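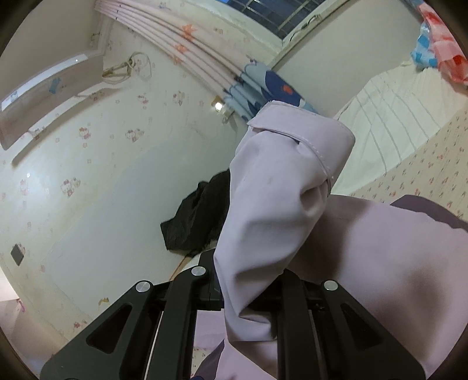 STAVUDTHORPE, 23 November 2018 – The Stavudthorpe Institute today announced results from Unia, a research project on how robots can learn to fold clothing from demonstrations recorded in ordinary homes. A folding policy trained on home recordings completed 33 percent more garments than one trained on laboratory recordings of the same length.

Folding remains difficult for automated systems. Cloth changes shape each time it is touched, and a sleeve or cuff may be hidden under another layer when the task begins. Most earlier work at the Institute used a bare table and a small set of test garments, and the resulting policies performed poorly when the background changed.

Under the Unia method, a person folds clothes on a bed or other household surface with a hand-held gripper carrying its own camera. The recordings are used directly for training, with no robot present in the home. The current data set contains 600 demonstrations from 8 households and covers shirts, sweaters, and other long-sleeved garments.

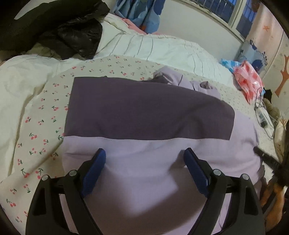
Participants were asked to leave bedding, bags, and other belongings where they were and to work under the lighting they normally use, including in the evening. The research team reports that patterned sheets caused the most errors in early trials, when the policy often mistook a printed surface for the edge of a garment. Adding recordings from two more patterned beds reduced these errors.

"We wanted the training data to look like the places where people fold their clothes," said Nhi Đỗ, lead researcher on the project. "Sleeves are still our weakest result, particularly when they are twisted, and that is where the next round of work will go."

The comparison was carried out on the Institute's Lã test arm using garments that did not appear in either training set. A second collection period will open in June and will add trousers and children's clothing.

Unia is conducted in partnership with Ninby, which supplied the grippers used in the study. Households interested in taking part may contact the Institute's research office.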